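Skadex patch fixes the bridge, breaks the ferry

The latest patch for the turn-based strategy game Skadex went live on 23rd August, and players on the Brinlow campaign can finally cross the river. They can't come back, but one thing at a time.

Since the spring update, anyone who reached the town of Drellalton with a full party found the east bridge closed for repairs. The quest log said to speak to the bridge warden. The bridge warden said to check the quest log. A workaround making the rounds on the forums involved dismissing your healer, saving, reloading and walking diagonally into a barrel, and it worked often enough that people started listing it in their guides as an intended puzzle.

Patch 133 reopens the bridge for everyone, including old saves. It also cuts the toll from 495 coins to 20, after a long thread pointed out that the most a player could be carrying at that stage was a good deal less than 495 unless they had sold the horse. Players who did sell the horse will not be getting it back.

Other changes in the patch:

Archers no longer gain experience from shooting their own walls.
The Malý questline now ends when you finish it.
Turn timer in ranked matches can be set to 100 seconds.
Subtitles stay on after the first cutscene.
Item storage sorts by weight. Sorting by name has been moved to November, along with the promised map editor.

A red wooden cube and a dark brown woven basket.
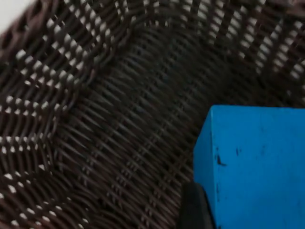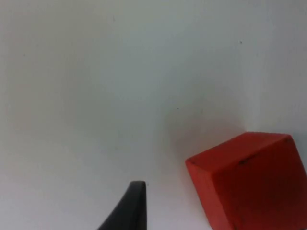 The ferry is where things get interesting. It used to be the slow way over the river, ignored by anyone with a working bridge, and now it leaves the west bank with your party on board and arrives at the east bank without them. The units still exist. They show up in the army screen, draw wages every turn and complain about the food. They just can't be selected, moved or found on the map. One player reports that his missing cavalry won a battle, and has the loot to prove it.

The patch notes list this under known issues as "ferry may feel inconsistent," and suggest taking the bridge. That is sound advice going east. Going west, the bridge toll is charged in both directions and the warden only has dialogue for one of them, so he takes your 20 coins and stands there.

A hotfix is in testing, with no release date given. Until it arrives, the developers recommend keeping a separate save on each side of the river and staying off the water in ranked play, where a lost party counts as a surrender. Matches already lost that way will not be reversed, although affected accounts will receive a cosmetic hat - it is a captain's hat.

The patch is a free download on all platforms. Console players should restart twice. The second restart is for the subtitles.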